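Last updated: January 4, 2023
Filed under: Open Days & Demos, Robot Arms, How-To

How to run a spill cleanup demo with two robot arms

I've done this one at two open days now, the second at the Trarico workshop in Vornville, and people love it way more than anything fancy. Everybody has wiped up a spill, so they all have opinions! Here's how I set it up.

1. Pick your table. I like plain wood because visitors can see everything on it from the back row. Put the arms on the left and right and leave the middle for the containers.

2. Lay out three containers in a row. Small tray on the left for the sponge, big gray tray in the center for the spill, white dish on the right. Leave bare wood at the front so you can reach in between runs without bumping an arm (ask me how my elbow is).

3. Mix the spill. Water, a squirt of dish soap, green food coloring. Clear water is hopeless, people just squint at it. Pour it slowly into the middle of the big tray and let it spread.

4. Park the grippers over the side containers before you let anyone in. Left one over the sponge tray, right one over the dish.
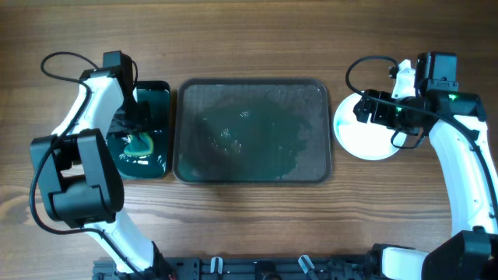 5. Check your cables. Move each arm through its whole reach by hand with the power off and watch the loops. Viorica Georgiev caught a snag for me at Drideck that I'd walked past all morning, so get a second person to look too.

6. Do a slow run first and talk over it. I tell folks what the arm is going for, then shut up and let them watch. Kids will ask if it can do dishes. Have an answer ready.

7. Reset. Wring out the sponge, dump the tray, pour again. I keep a pitcher premixed under the table, and it gets me through a whole afternoon.

We had 206 visitors at the last one, and Patricio Retamal ran the door while I poured. Next one is in February at Ibarra, and I'm bringing more towels.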